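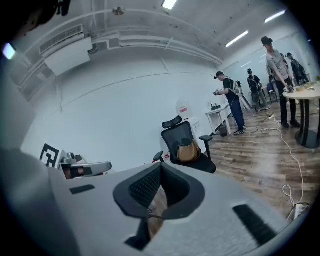 4. Trying Out Two Hand-Held Grippers in the Same Room

Support > Manuals > Susholm Hand-Held Kit > Set-up Guide > Section 4

By now you should have both grippers out of their cases, charged, and paired with the Huseck recorder (Section 3 covers pairing, and it's worth going back to if the recorder shows an amber light). What follows is the way we like to run a first comparison between the Susholm gripper and the Atex one. It takes a good part of an afternoon, so put the kettle on first and don't try to squeeze it in before a meeting.

You'll want a room where two people can work without bumping elbows. A round table with a central pedestal is lovely for this, as you can step around it without catching your shins on a leg. Small round bowls and a small plate are all the crockery you need to begin with. Save the mugs and the awkward shapes for Section 5.

4.1 Getting the room ready

1. Walk the floor before anybody puts a backpack on. Look for power strips and extension cables in particular, and tape down or reroute any that cross your walking path. You'll be looking at your hands for most of the session, and a white cable is remarkably easy to forget once you've stepped over it a few times.

2. Turn on all the ceiling lights and leave them on until you've finished both grippers. If the room has windows, draw the blinds. A bit of cloud passing over can make one set of recordings look quite different from the other, and then you're comparing the weather.

3. Check for glare. A glossy floor or a big whiteboard panel will throw the ceiling lights straight back at a wide-angle lens. You can't always avoid it, but you can shift the table so that your main working direction faces a plain stretch of wall.

4. Set the printed square marker where the camera can find it from your starting position. It should lie flat or stand straight, with no curl at the corners. Please don't laminate it! The shine confuses the tracking, and we've had more support calls over laminated markers than over flat batteries.

5. Put spare chairs, bags and coats wherever you like, so long as they stay put. The tracking uses the whole room to work out where it is – furniture included – and it copes very well with clutter that keeps still.

Note: Other people in the room are fine. Ask them to stay a comfortable arm's length from the person recording, and to warn you before they move a chair.

4.2 Fitting the backpack and gripper

6. Loosen every strap on the harness, put it on, and then tighten from the waist upwards. It feels backwards if you're used to a hiking pack, but the weight sits much better.

7. Hold the gripper up in front of your chest with both hands and look at the live view on the recorder. A wide-angle camera will show you a fair bit of the gripper's own body along the bottom of the picture, and it will curve at the sides. Both are normal. Compare the view with the outline in the recorder's set-up screen and adjust the mount until the two agree.

8. Check that no straps, sleeves or lanyards drift in from the edges. A soft dark blur in one corner is usually a cuff.

CAUTION: Don't open or close the gripper with a fingertip between the pads. The Susholm spring is set to level 54 at the factory and will give you a proper nip.

4.3 Recording the comparison

9. Stand at the marker and hold still until the recorder beeps. Walk to the table at your ordinary pace.

10. Start with the Susholm gripper. Pick up a bowl, lift it clear of the table, and place it on the plate. Let go completely before you move away. If you fumble it, just carry on and try again in the same recording – fumbles are useful, and we'd much sooner see them than have you delete them.

11. Repeat until the recorder's counter reads 100, with a rest whenever your wrists ask for one. Save the session under program 151.

12. Swap to the Atex gripper and repeat steps 7 to 11, saving under program 157 this time. Have the same person do both halves if you can. Two people have two quite different ways of reaching for a bowl, and that difference can easily swamp whatever separates the grippers.

13. Load both programs into the Huenchumán viewer and choose Compare. Give it a few minutes, as the matching is slow on older laptops.

Note: If the viewer reports "no common start", one of your sessions began away from the marker. You can trim the opening by hand, but re-recording is generally quicker.

4.4 What to look for

Play the two sessions next to each other at half speed before you look at any of the numbers. Watch how the bowl tilts as it leaves the table, and how often the operator stops to correct their grip. Jot down your impressions as you go, including how your hands and shoulders feel after each half, and keep them with the results. A gripper that scores well but leaves you rubbing your forearm may not suit a full day of recording.

Harsh Kashyap, who looks after this guide, updated the step order in February and is always happy to hear where you got stuck. The feedback form is under Support.

Go on to Section 5: Mugs, Lids and Other Awkward Shapes

We use cookies to remember your language and the page you were reading. By continuing to browse, you agree to our cookie policy. Accept | Manage settings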